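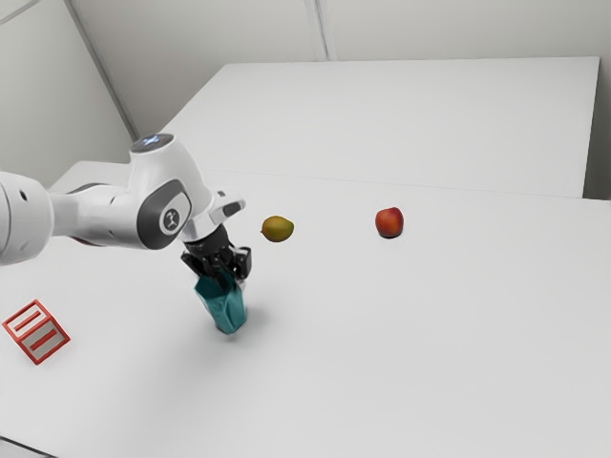

CLORNHOLM, July

Course pages > Everyday Economics > Handouts > Session 9: Why the Price Ends Where It Does

Bring this with you on Friday. Copies left at home will be treated as a sunk cost, a topic we covered in Session 4 and which some of you have been acting out ever since.

1. Where we left off

Last time we looked at the seller who knows what a thing costs to make and has no idea what anyone will pay for it. Today is the reverse. The buyer knows roughly what she has in her wallet and has no idea what the thing ought to cost. Put these two in a room and you get a price. Put them in a room with a sign that says "Was 52, now 50" and you get a sale.

2. Anchoring

An anchor is a number you see first and then can't shake off. It doesn't have to be a sensible number. The first figure mentioned pulls every later guess toward it, including guesses by people who have just been told about anchoring. You will fall for it again before the end of this handout.

Our running case is the Helari kettle. The Helari shop sold one kettle at $50 and sold very few. Then it put a second kettle beside it, a little shinier, at $265. Almost no one bought the second kettle. The first one started to look like a bargain, and people who had walked past it for a year took it home and told their families how much they had saved.

Questions to chew on: Was anyone lied to? If the shop never expected to sell the $265 kettle, is it a product or a piece of furniture?

3. Left digits

We read from the left and we get bored. A price of 49.99 goes into the head as forty-something, and the rest is noise. Everybody knows this trick. It goes on working anyway, much as knowing about gravity hasn't helped anyone down the stairs.

Notice who doesn't use it. Expensive restaurants print "52" with no dollar sign and no decimals, on the theory that a bare number might be mistaken for the year the chef was born.

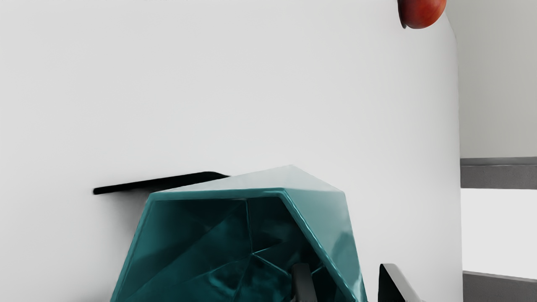 The round number has its own message, then, and the message is that you weren't supposed to ask. Keep this in mind for the reading by Wilczyńska, which is short and better than its title. Skip the appendix unless you enjoy tables.

4. Bundles

Jillow sells a pillow, a pillowcase and a "sleep guide" as a set. Try to work out what you are paying for the guide. You can't, and that is what the set is for. Bundling hides the weak item behind the strong one. Cable television lived on this for decades, and so do fruit baskets.

A fair word for bundles – they do save time, and time is worth something. Session 11 will try to say how much.

5. For Friday

Find a price in the wild that has a "was" next to it. Write down both numbers, where you saw them, and whether you can find any sign that the "was" ever was. One page is plenty. Over 9 pages will be weighed and returned unread.

The short quiz covers Sections 2 and 3. Section 4 is on the final, where it will be bundled with something you like less.

Related handouts
Session 4: Sunk Costs and Bad Movies
Session 7: Why the Line Next to Yours Moves Faster
Session 8: What Sellers Know
Session 11: The Price of an Hour
Reading list and late policy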